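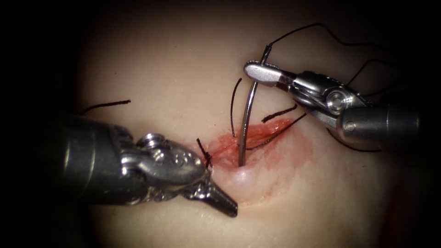 Suturing practice on a tissue pad, with the needle held in the right instrument.

Visits > Training centers > Girnard

Apr 24, 2023, by Ilari Karppinen

The Girnard training center opened its doors to visitors from other hospitals, and I went mainly to learn which rules they apply to suturing with the surgical robot. Our own rules at Derkance are two pages long and quite old.

Orvokki Kettunen, who leads the courses, received us and gave each visitor the house standard. It has 28 points, and 6 of them concern only the needle. The needle is always held by the jaws and never by the thread. Both instrument tips must stay in view while the needle is in the tissue. If one tip is lost from view, the other hand stops.

I asked how strictly this is followed. She answered that a trainee who breaks a needle rule repeats the whole exercise, also when the stitch itself is good. I found this severe, but the trainees I spoke with accepted it.

Every needle is signed in and out on paper. I would like to take this habit home. Less clear to me was the rule for cut thread ends, which may stay on the pad until the exercise is finished. At Derkance we remove them at once, and we discussed this for a long time over coffee.

The standard will be revised in June, and Ms. Kettunen promised to send us the new text.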